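July 7, 2024

Transfer bench, second session on the Pirkach print.

Picked up at reel three. The first two reels went through last time and the files are on the Tustar drive under the working title. Reel three is the one with the motorcycle chase, and it has the worst shrinkage so far. I ran it on the slow setting and stopped twice to redo splices. Both were old tape splices that had oozed. Cleaned them, recut, cement on the first and fresh tape on the second because the frame line was too close to the damage.

Length on the counter at the end of the reel was 643 feet. The leader says 600, so either somebody added a title card or the label is from a different print. Check against the Murthy print before we decide. I lean toward the label being wrong. The handwriting doesn't match the other cans.

Color: faded to pink like the others, a little worse in the night scenes. The villain's lair is all magenta now. I did a rough pass on one shot only, the one where he feeds the file cards into the furnace, and got the greens back far enough to see that the wall behind him is painted. Blue is weak and I don't expect much more from it. Do not push the night scenes past what we did on reel one or the grain goes to mush.

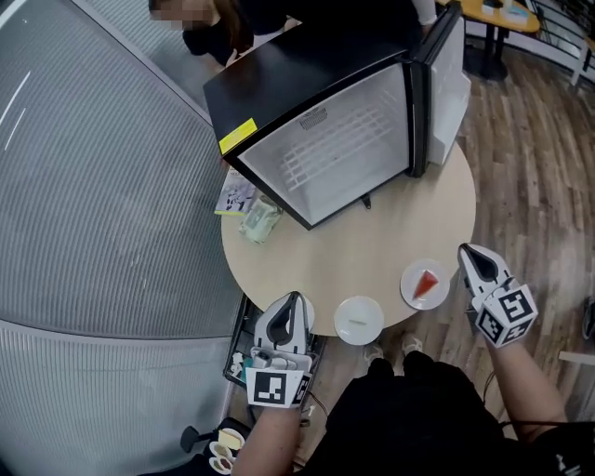
Sound is the bigger problem. The optical track on reel three has a steady buzz that starts at the nightclub number and stays until the end of the reel. First guess was the reader, so I put the test loop on and the test loop is clean. Second guess is that the track was printed too dark. Took it down a notch and the buzz dropped but the dialogue went with it. Left it as is, captured flat at 96 kHz, and we can work on it later without tying up the bench.

Watched the whole reel at speed after capture. It's a better looking picture than I remembered from tape. The tape was cropped so hard that half the gags were missing, for instance the henchman asleep in the sidecar. The acting hasn't improved. The lead still says every line as if he's reading it off the other actor's forehead.

One missing piece: a jump in the rooftop fight, just after the grenade. No splice there, so the cut is in the printing negative and not in our copy. The Trirside tape has a few more seconds of it. If we use that as a patch it will look bad, but I would take bad over gone. Open to other opinions.

To do:

Order more cement, the can is close to empty.
Compare reel three head with the Murthy print.
New can for reel four, rust on the rim.
Ask for the April inspection sheet, mine has a page missing.
Back up reel three to the second drive. 300 GB free on it as of tonight.

Reel four is out of its can and on the rack. It smells of vinegar, so that one goes next.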